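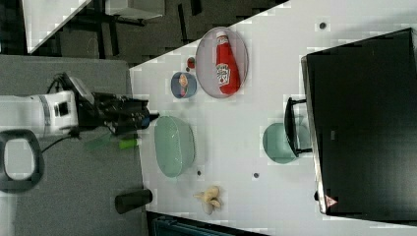
Safety Rules for Robots That Share Our Tables
A guide for young readers, ages 8 to 12

A robot arm is a machine that can reach, grip, lift, and set things down. Some robot arms work in large factories. Others work at tables with ordinary objects on them, such as plates and bowls. Wherever a robot arm works, people must follow rules so that everyone stays safe and the work is done well.

This guide was prepared by the Filten Learning Office for visitors to the Prorkness Robot Rooms. It explains the main rules and the thinking behind them. Words that may be new to you are explained at the end.

Why do robots need rules?

A robot arm does not get tired, and it does not feel a bump the way you do. It moves when its program or its operator tells it to move. If a hand is in the way, the arm may not know it unless it has been given a way to sense the hand. For this reason, people make the rules, and people are responsible for keeping them.

Some rules are written down as standards. A standard is a set of instructions that many people have agreed to use. You already know some standards. Batteries of the same size fit in the same toy, even when two different companies made them. Robot standards work in a similar way. They help builders in different places agree on what a safe robot should be able to do, how it should stop, and what its owner must be told.

A workplace may also have its own rules, written for its own rooms. The rules in the next sections are the ones used at Prorkness.

Rule 1: Know how far the arm can reach

Every robot arm has a reach. Imagine standing in one spot and stretching your arms in all directions. The space you could touch is your reach. The space a robot can touch is called its work area.

Before any work begins, the operator must know where the work area starts and ends. Visitors stand behind the yellow line, which is 2 meters from the table. Bags, coats, and drinks are kept behind the line as well.

Rule 2: Know how to stop it

An emergency stop is a large button that tells a robot to stop moving at once. It must be easy to see and easy to press. Nothing may be hung over it or placed in front of it.

Each morning, the operator presses the button to make sure it works. The result is written in the log. Safety officer Hatice Erdem reads the log at the end of the week and signs it. If a test has been missed, the arm is not used until the test is done.

Anyone in the room may press the button, including a child. A person who presses it because of a worry will not be in trouble, even if there was no danger after all.

Rule 3: Choose objects with care

The objects on a robot's table should suit the job. When a robot is learning a new task or being tested, operators avoid sharp knives, thin glass, and open containers of liquid. Dishes with different shapes are useful. A flat plate, a deep bowl, and a bottle lying on its side must each be gripped in a different way.

Objects should also be checked for damage. A cracked dish can break when it is squeezed, and the pieces can hurt someone or jam the gripper. Damaged objects go in the gray bin by the door.

Rule 4: Watch the fingers

The part of the robot that holds things is called a gripper. Many grippers have two fingers that close toward each other, much as your thumb and finger do when you pick up a pencil. A place where two parts close together is called a pinch point.

Keep your own fingers away from every pinch point. This rule applies when the robot is still, too. An arm that is not moving may be waiting for its next instruction.

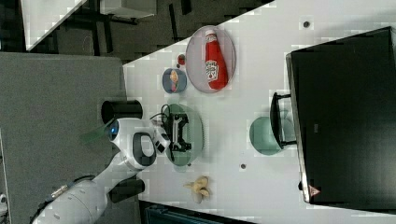
Rule 5: Look for cables

Cables carry power and signals. They can also catch on things. An operator looks for cables on the robot and for cables on the objects it will handle. A game controller with a cable, for example, needs more thought than a spoon. If the arm lifts the controller, the cable will move along with it and may pull on something else.

Cables on the floor should be kept clear of the places where people walk.

Rule 6: Read the warning labels

Many machines carry a small triangle with a picture inside. A triangle is used in many countries to mean "Be careful." The picture tells you what the danger is. It may be electricity, heat, or a moving part. Labels must not be covered, colored in, or peeled off. If you find a label that you do not understand, ask an adult before touching the machine.

Rule 7: Write down what happened

Good records help people learn. Operator Güven Yurt fills in one page after each session. He writes down what the robot was asked to do, whether anything was dropped, and whether the arm had to be stopped. A full log book has 200 pages. Old books are kept on a shelf so that new operators can read them.

Dropping an object is not a reason to hide the page. A mistake that is written down can be studied and fixed.

Words to know

Emergency stop: a button that makes a robot stop at once.
Gripper: the part of a robot that holds objects.
Operator: the person in charge of a robot while it works.
Pinch point: a place where moving parts close together.
Standard: a set of instructions that many people agree to use.
Work area: all the space a robot can reach.

Something to try

With an adult's permission, clear a small table at home. Sit in a chair beside it and keep your back against the chair. Use pieces of string to mark how far one hand can reach. You have made a map of your own work area. Ask a friend to do the same and compare the two maps.

Text by Cengiz Dağdelen. Checked for safety by Hatice Erdem. Last reviewed Dec 6, 2024.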